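2018-01-05

Up Goton at last! I've been looking at that hill from the bathroom window for four winters and today I finally stood on top of it, 503 metres, with my hat trying to leave for the coast and a cheese roll in my hand. I'm writing this with my feet in the washing-up bowl.

Akinyi picked me up in the dark and we met the two Ferencs at the bridge. (Ferenc Bodnár had his new boots on, Ferenc Erdős had the old ones with the string, and I was very glad of my own middle-aged pair.) Frost all along the lane, the puddles gone white and crackly, and I stamped on every single one. The stile by the sheep pens has been mended. You used to have to go over it more or less sitting down.

The first bit is steep straight away. I'd forgotten how horrible the first bit of any hill is, when your breath is too loud and you're wearing too much, and then you take a layer off and suddenly it's lovely. We got into the sun just above the wall and everything below us was fog, the whole valley filled up like a bath, with the church spire poking out and nothing else. Two ravens went over very low, upside down for a moment, croaking away. I have never seen them do that so close!

Akinyi had the map and wanted to go round by the old quarry track, which I'd always thought was closed. It's a much better way. It goes along a shelf cut into the hillside with icicles hanging off the rock as long as my arm, and moss behind them, bright green, still growing. I broke a small one off and ate it. It tasted of stones.

Last 260 metres of climb are all on grass, in big steps, and you think you're at the top three times over. When we really were at the top the wind was so strong that we had lunch lying down behind the cairn in a row. Soup from my flask (leek, too salty), Erdős's walnut cake, which travelled badly and was delicious in handfuls. You could see the sea, a thin shiny line, and behind us snow on the high tops. Bodnár tried to name them all and we argued over the pointy one the whole way down.

Coming down the north side was slower. Ice on the path under the trees, and I went over once, on my bottom, no harm done except to the bananas. Must get some of those little spikes before the next one. Also must remember: spare gloves, less salt, and the gate at the farm has to be lifted as well as pushed.

Back at the car before the light went. My knees are complaining and my face is the colour of a brick and I'd go again tomorrow if anybody rang. In August we're going to try the long ridge, starting early enough to have breakfast up there, and I've already got the map out on the bed. Sylvain Carré says he'll come for that one if he's allowed to bring the dog. Of course he is!

Bath now, then toast, then bed.
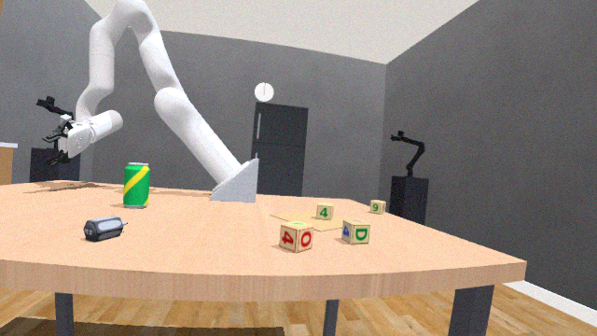
**Hiria Hillwalking Club: Members' Diaries**

If you were up Goton too, send in your own entry, long or short, and do tell us what you think the pointy one is called. Sylvain Ferrand puts them up on the page.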